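# Good practice for an episode in a sorting task: what is allowed on the table, and who decides?

**Nidia Lozano**

Hello everybody. I have been writing the operator rules for our table-top collection at Quintero since November, and I am not sure about some of them. We have two arms on one table, a basket at the side, and shop items such as snacks, wipes and tissues. Operators move the items by teleoperation and every attempt is saved as one episode. We want 2,000 episodes. At this moment we have 996.

My problem is that three operators work in three different ways. One puts the items far apart, because it is easier to grasp. One lets them touch and overlap. The third one changes the layout in the middle of an episode by hand if a grasp looks difficult, and I believe this should be forbidden, but it is not written in any place.

So I would like to know:

- Should packages be allowed to overlap at the start?
- May a person's hand enter after the recording begins?
- How do you name soft packages in the log, when the same type has different brands?

I have read the general safety rules for the arms and I don't have a doubt about them. My doubt is only about the data. Thank you in advance.

**Fredy Ríos**

Just let them overlap, real kitchens are messy. Hands never. For names I use whatever is printed on the pack.

**Saron Mersha**

I wrote a similar sheet for the Busa project and we had to rewrite it after the first 100 episodes, so maybe I can save you some work. I give you the rules in the order we have them on the wall.

1. **Write the start condition before you place anything.** We have only two words, "separate" and "touching". "Touching" includes overlapping. The operator takes the next word from the list and does not choose it. If everybody chooses, you will get mostly easy layouts.

2. **Check the layout in the head view and also in the wrist view.** A label that is small in one can be easy to read in the other, and you want to know this before you write the object names. A "touching" layout can have a snack wrapper lying against or partly under a bigger bag, with the wipes apart on the left:
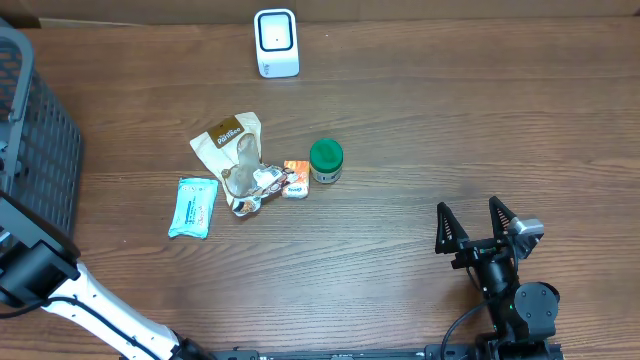
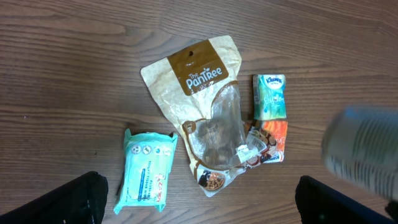 3. **No hands after the start signal.** If an item falls from the table, or two items go together into the basket by mistake, the operator says "stop", the episode is closed as failed, and you keep it. Do not delete it. We deleted ours in the beginning and later we had no examples of bad grasps.

4. **Name by type first, brand second.** I don't agree with Fredy on this point. If you write only the brand, one person writes "Kleenex", another writes "tissues", and the search does not find both. We write `tissues / Kleenex` and `wipes / (none)` if the brand can't be read. For resealable bags we write `pouch`, also when they have a window. Don't let people invent "bag", "packet" and "sachet" for the same thing. Make a closed list and put one person in charge of it.

5. **Soft packages need a limit of use.** A pouch becomes more wrinkled with every grasp. We look at each one at the end of the shift, and if it has a hole or food is coming out, it goes away and the replacement gets a new item number. The same number for old and new is a mistake, even if the product is identical.

6. **Return both arms to the rest pose between episodes.** It is boring, but the starting pose must not depend on where the last item was.

About your 996 episodes: I would not throw them away. Go through them and add the start word afterwards, "separate" or "touching", from the first moment of each one. For the episodes with hands, mark them `hand` and leave them out of training. It took us more than two afternoons, but it was worth it.

**Nidia Lozano**

Thank you Saron, this is very clear. I will take points 1, 3 and 4 as they are. For point 5, do you also replace small boxes and jars, or only the soft ones?

**Saron Mersha**

Only when the label is damaged or the lid does not close well. Hard items live long. But give them item numbers too, from the first day.

**Deisy Espinoza**

One small addition to point 3. Decide also what happens if the operator stops for a different reason, for example the phone rings. We use `aborted` for this and `failed` only for a problem in the task itself. In our log the two were mixed for a long time and the failure rate looked much worse than it was.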